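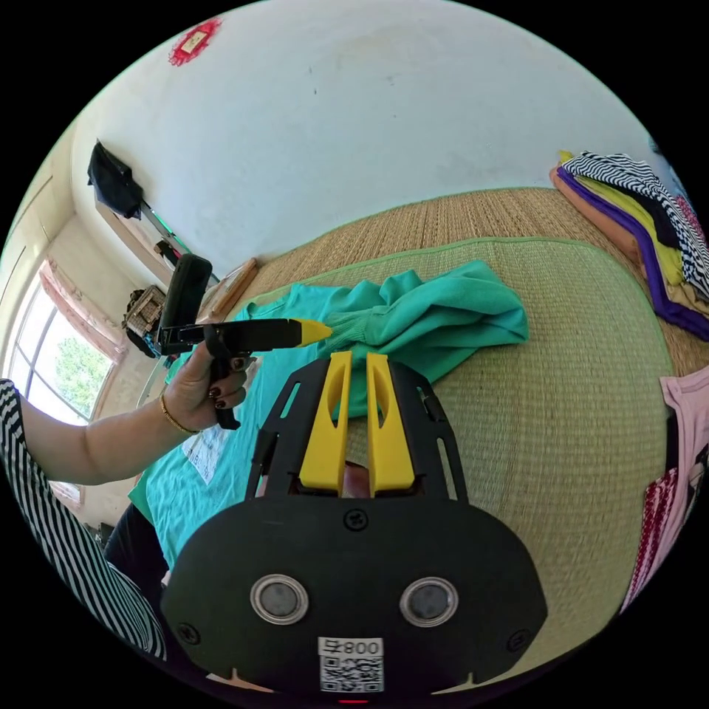 Meenakshi Alva wrote to us that her Clundholm wool underlay was still springy after two winters on a cold slab, and that she'd ordered a second roll for the hallway.

Home Rugs Underlay Samples Contact

Clundholm Wool Underlay

Grey felted underlay for rugs and loose carpet, sold by the roll. Thickness is 11 mm. Each roll is 1000 mm wide and can be trimmed with ordinary scissors – cut it 30 mm short of the rug on every side. The colour varies a little between batches. In our range since 2016.
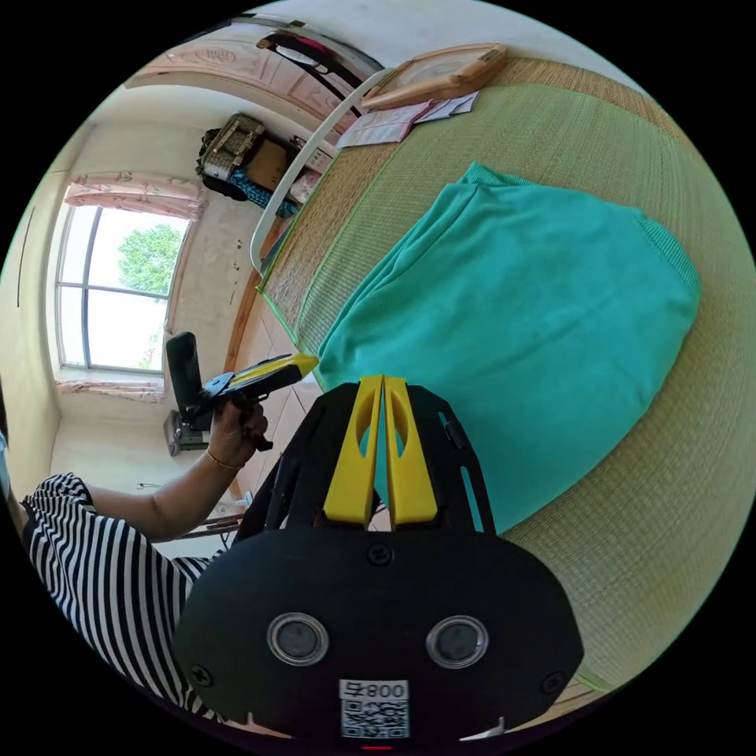

Can it go over heated floors? Use the thinner Usier felt there, as this one holds back too much warmth.

Orders placed in December ship from the McGrath store after the holidays. Offcuts are sold at the counter only.

We use cookies to remember your basket. Accept Manage settings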